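Dunico Rebound Board

I've been coaching under-tens for 17 years, and I finally have a rebound board I like enough to sell! The Dunico is 45 kg with its feet filled, so it stays put when a keen striker has a go, and you can angle the face for low passes or headers.
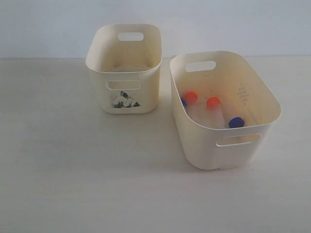
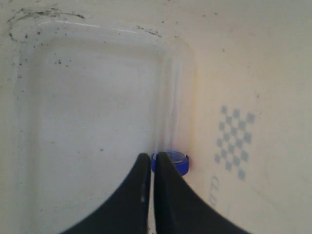
My favourite drill is two-touch passing from five paces - start slow, then swap feet. The board comes with a pack of marker discs and a little bag of spare bolts, and I'd keep those sorted at home (cream storage bins with handle cutouts are just the job, one for each). Ileana Barbu runs the same drill with her goalkeepers and swears by the steeper angle.

Price: 547 lei, net included
Order code: 3192
Spare nets: ask Horațiu at the Pellia shop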